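Search this site Go

Learning to love the slow train

I caught the early train from Tudcombe to Hostum in July and I'm still going on about it to anyone who'll listen. It takes four hours. Driving would have been quicker, but you can't eat a cheese scone and watch the river go by with both hands on the wheel!

My seat was on the left side, which I'd recommend, as that's where you get the long view over the flats after Ashworth (the light was gorgeous, all grey and gold). I read 314 pages of a novel I'd been putting off for months.

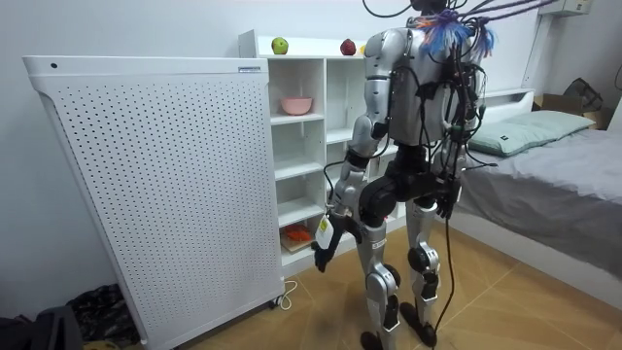 What I'd pack next time

A proper thermos, first of all. The buffet tea is fine, but it runs out well before Hostum. A jumper too, even in a warm carriage, and a colour pencil or two for the bits where the hills turn purple. I'm already eyeing off the overnight service, and my neighbour reckons the sleeper bunks are comfier than they look. I've booked a bottom one!

Contact | © Imogen Tindall 2024 | Back to top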